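Community Help > Home and Textiles > Fabric Care

Creases that will not come out of a large printed cloth used as a table cover

Asked in November. Status: answered

I have a printed cloth that covers a work table and hangs over the front. It was sold under the Livwood name, the label says 100% polyester, and it was folded in its packet for a long time before I got it. The print is one large landscape, with a lot of solid blue and some very dark areas. The hem is sewn, not glued.

What I have done so far:

Washed once at 30 C, mild detergent, no softener. Line dried. The fold lines were still there.

Left it spread on the table for 12 days. The sharp folds relaxed somewhat. The long diagonal ones did not.

Ironed one corner from the back on the lowest setting. No visible effect, good or bad. 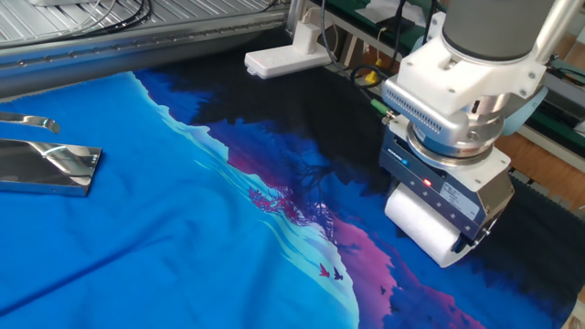 My main concern is heat. The care label has an iron symbol with one dot and I do not want to go over that without knowing what it does to the ink. The creases show most in the plain blue, where faint diagonal lines run across the field, and much less in the trees, so if there is a risk of shine or color change I would be putting it exactly where it is easiest to see. I have a Rovham hand steamer and a normal household iron. The steamer has no temperature control, only on and off.

Questions. Can a dye print on polyester take steam without the color moving? Is it better to work from the face or the back? And is there a way to keep the cloth flat on the table afterward without tape? Small items stand on it every day and catch on the ridges when they are pushed along.

Three answers, sorted by votes

Answer 1 – accepted – 51 votes

You can steam it. The first thing to settle is whether the print is in the fiber or on top of it, because the two behave differently.

Put a drop of water on a dark area and rub with a fingertip. If the print feels the same as the unprinted back and the weave is open to the touch, it is most likely dye sublimation. The color is inside the polyester and low steam will not move it. If the print feels like a thin film, or is stiffer than the back, it is pigment or transfer, and direct contact with an iron can make it glossy or lift it.

Then test. Choose a spot near the hem on the part that hangs down. Place a white cotton handkerchief over it, hold the iron on one dot for 5 seconds, lift, and look at the handkerchief. Any tint on the cotton means stop. Do this on a dark section as well as a light one. Navy and near-black carry far more dye than pale cyan and are the first to bleed.

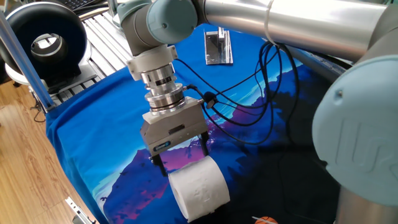

If the test is clean, take everything off the table and work in this order.

Turn the cloth face down on a clean cotton sheet. Do not iron it on bare metal or on a varnished top. Metal pulls the heat away unevenly and varnish can soften.

Steam from the back with the head held a finger's width off the cloth. Follow the crease along its length. Going across it tends to push the ridge sideways.

Smooth by hand from the center toward the edges while the cloth is still warm. Leave it alone until it is fully cool. Polyester takes its shape while cooling, and a cloth picked up warm will set new folds where you held it.

For what remains, use the iron at one dot with a damp pressing cloth in between. Press and lift. Do not slide.

Do not raise the setting to two dots to save time. The label is the limit for the whole article, including the hem thread, which may not be the same material as the face.

A diagonal crease usually means the cloth was pulled off grain when it was folded. Before steaming, hold two opposite corners, have someone hold the other two, and pull lightly on each diagonal in turn. This alone took most of the lines out of a Bustoma panel of mine.

For storage, roll it on a cardboard tube with the print outward.

Answer 2 – 5 votes

The accepted answer covers the heat question, so I will only add to the part about keeping it flat. I had to write a sheet on this for a small print workshop and am pasting the relevant section.

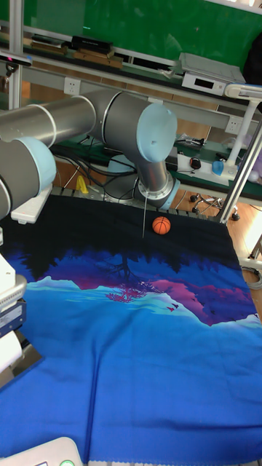
Izmir, 11/03/2003

Table cloths, printed, polyester. Laying and holding.

1. The cloth should overhang the front edge. A cloth cut flush with the table will creep and wrinkle.

2. Lay from the back edge forward. Fix the back first, then draw the front down by its own weight.

3. Weight the hem if it is light. Curtain weights in a sewn channel are suitable. A narrow scalloped hem has no channel, so use clip weights with rubber faces.

4. Under the cloth, use a thin felt or open-mesh rubber underlay. The Çınar underlay in stock is cut at 660 mm wide and two strips are laid side by side without overlap. An overlap prints through as a ridge.

5. Small round items roll toward the lowest fold. Smooth the area before setting them down.

6. Lift items to move them. Do not push them over the cloth.

Prepared by Ilse Rieger

That is the end of the section. Points 2 and 4 made the most difference for us. The underlay stopped the creeping completely, and creeping was what kept bringing the wrinkles back after each pressing. If your table is made of metal profiles with slots along the top, the underlay is needed anyway, otherwise the slots show through the cloth as long shallow lines and get mistaken for creases.

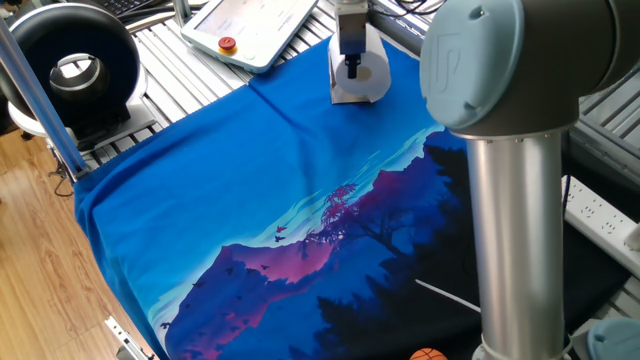 One correction to the answer above. Rolling with the print outward is right for a pigment print. For a sublimation print it makes no difference, and rolling inward keeps the face cleaner if the tube is stored on an open shelf.

Comment on this answer: Does the mesh rubber mark the back of the cloth? I had a yellow stain from a cheap one.

Reply: Some do. PVC-based ones can stain. Felt does not, but it grips less.

Answer 3 – 0 votes

just put it in the dryer with a wet towel, 10 minutes, works for shirts

Comment on this answer: Check the label first. A lot of these have the dryer symbol crossed out.

Follow-up from the asker

Rub test: no film, same feel front and back. Handkerchief test clean on both the blue and the dark part. Steamed from the back as described, face down on a sheet. The short folds are gone. One long line is still faintly visible in low light and I am leaving it.

Have not bought the underlay yet. Does anyone know if the felt type comes wider, so that one piece would do?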